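Club news: the ranking points question

Members will have heard by now that the regional table soccer league wants every affiliated club to move to the new Rasavus ranking system after the winter break. Clotville has been asked to say yes or no before the April meeting. I have read the proposal twice and I'm still waiting for the part that explains what was wrong with the old one.

The pitch goes like this. At present a player gets points for wins and a smaller share for draws, and the total is carried over from one season to the next. Under Rasavus every game is weighted by the strength of the opponent, and results older than 16 months drop out. Supporters say this rewards people who travel and play tough fields. Maybe so. It also rewards people who can afford gas and a motel.

Take our own Sabina Ondrejka. She finished last season on 1367 points, ahead of everyone else in the club, and lost only 2 games at home. Run her results through the new formula and she slides 6 places in the regional list, mostly for the crime of skipping the Lernon Open. Meanwhile a player who went to Lernon and got knocked out in the group stage moves up past her. I asked the league how that could be right and was told the figures would "settle down over time." That was the whole reply.

Saodah Mangundap takes a kinder view. She points out that our juniors have no old results to lose and could climb faster, and that seedings for the Lukáč Cup have been a bad joke for years. I'll give her the seedings. Drawing two former winners in the same group did nobody any good – least of all the people who paid to watch.

What bothers me more is who enters the scores. The proposal says "clubs will submit results promptly" and leaves it there. It doesn't say what happens when two clubs send in different scores for the same match, and anyone who played in last spring's doubles knows that isn't far-fetched.

The vote is one per paid-up member, and proxies have to be in writing. If you think I'm being unfair to the new system, send in a few lines and they'll run in the next issue, uncut.

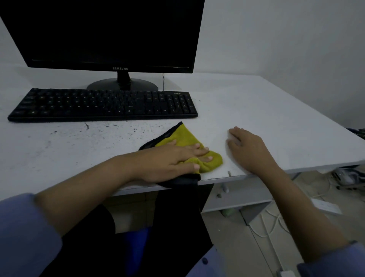

Samsung monitor and keyboard on a white desk.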